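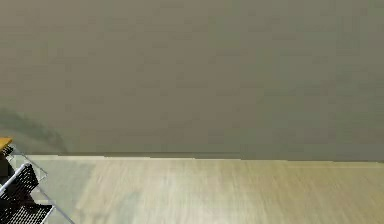
Elfriede Hellwig has read the Urio planner's release notes twice and isn't buying them. "They ran 200 simulated trials and had 38 failures," she says. "Fine. How many of those were perception and how many were planning? The log lumps them together."

Rurneo, which sells the software, promises separate error codes by November. Hellwig shrugs at that. "Mesh shelving is hard on depth estimates. Show me 20 runs on a real rack, with the logs, and I'll look again."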